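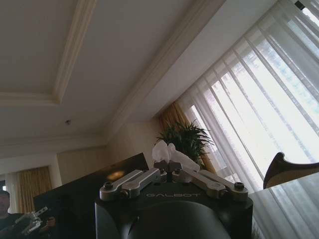
Pritatura: A Kitchen Reader -- Progress Report to the Kinley Fund

January | By the project editor
Print this page | E-mail this page

1. Status of the manuscript

Seven of the nine chapters are in full draft. Chapters 2 and 4 have been through a second edit and are with Stesto for layout tests. Chapter 8 (preserves) exists as notes and a list of sources. Chapter 9 has not been started and depends on the index terms agreed for the earlier chapters.

The introduction was cut from 2000 words to a single page at Stesto's request. The removed material, mostly on the history of the school's evening classes, moves to an appendix.

2. Recipe testing

Testing follows the method in the original proposal. Each recipe is cooked once from the draft text by a person who did not write it, then corrected and cooked again. Five recipes failed the second round, all of them yeast doughs. The fault was in the flour weights, which had been converted from cups with the wrong factor. The conversion table is corrected and the doughs go back into testing next month.

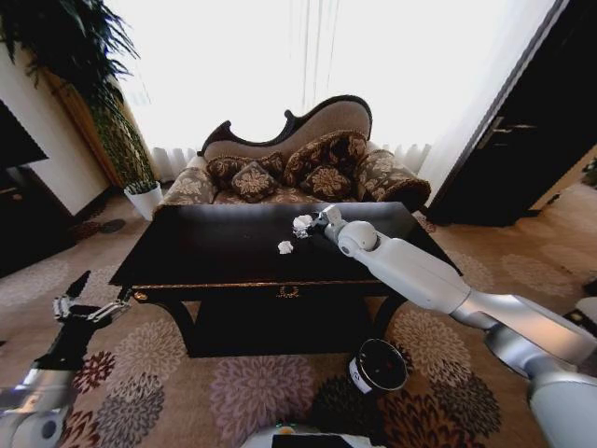 3. Permissions

The Tomić archive has agreed in writing to the use of its handwritten menus. Terms for the letters are still open -- the archive wants to see final page proofs first, and Stesto will not set final pages without a signed agreement. We have proposed that the archive review the edited transcripts instead.

4. Budget

Spending on editing is on plan. Ingredient costs are over because of the repeated dough tests. The excess is covered by the unused travel line, and we ask Kinley to approve the transfer.

5. Next period

Complete chapter 8. Retest doughs. Close the letters agreement. Send a sample chapter to the indexer.

Last updated: January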